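Lwazi Mabuza
01/09/2024

1/ I promised some of you a review of the Drikari hand-held gripper kit from Belex. I use it since two months, so now I have an opinion. It will be a long thread, please take a coffee.

2/ First, what I paid for. The kit is two fingers, two arms, the handle part, a camera mount, spare pads and a bag of screws. You bring your own camera. You hold it in your hand, you do the task, and the recording goes to train the arm later. No robot is needed on the desk at this stage.

3/ I bought it with my own money. Belex did not send me anything and they do not know I write this. I say it because two people already asked me in private messages.

4/ Assembly. The paper manual is good for the arms and poor for the handle. Step nine shows the handle from the wrong side. If you turn the drawing upside down, it becomes clear. I lost one evening on this.

5/ You need a small hex key and it is not in the box. At this price I expected one.

6/ Weight. My kitchen scale says 1058 grams with my camera and the battery on it. For ten minutes it is nothing. After one hour my wrist complains. Nomvula Mabaso, who shares the work with me, changes hands every 20 recordings and she has less pain than me. I should learn from her.

7/ Grip. This is the strong side of the kit. The fingers close evenly and there is very little play at the joints, also now. I picked up pens, a cup, folded cloth, a flat ruler. The ruler is difficult, but it was also difficult with the Msimang kit I had before.

8/ The pads are the weak side. The rubber is soft, so it holds well, but the edges suffer. Belex writes that a pair lasts up to 3000 grasps. We keep a log, and I changed my first pair at 2000. The pads still held at this time, but thin objects started to slip at the lower end.

9/ A new pair takes five minutes to put on. Clean the finger with alcohol first and let it dry well, otherwise the corner lifts the next day. I know this from my own mistake.

10/ The view. The mount has three positions. I recommend the middle one. In the high position you see more of the room but the finger tips become small, and in the low one you lose sight of the object too early. With the middle one you get both fingers and enough desk between them.

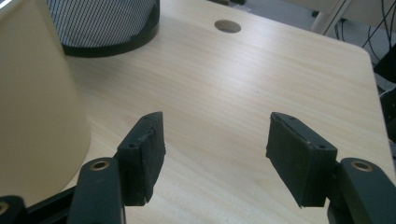
Drikari on my desk. Look at the lower edges of the pads, this is the wear I speak about.

11/ About light desks: a pale surface with dark fingers gives a good contrast, and I did not need to touch the exposure. On the dark table at Nomvula's place we had to add a lamp.

12/ Software. The Flenus app does the job for naming and sorting the clips -- but it does not save automatically. We lost 56 clips in February because the laptop went to sleep. Press save. Press it again.

13/ Support. I wrote to Belex about the pads and got an answer the next morning, from a person who had read my question. They offered me one free pair, and I said yes after I had already written the part about the pads here.

14/ Would I buy it again? Yes, for table work with small objects. For heavy things or long days I would wait for a lighter handle. If you come from the Msimang, the change in your hand takes a few days -- be patient with it.

15/ Nomvula will post her notes on left-hand use next week. If you have questions about the mount or the screws, write them under this post and I will answer in the evening.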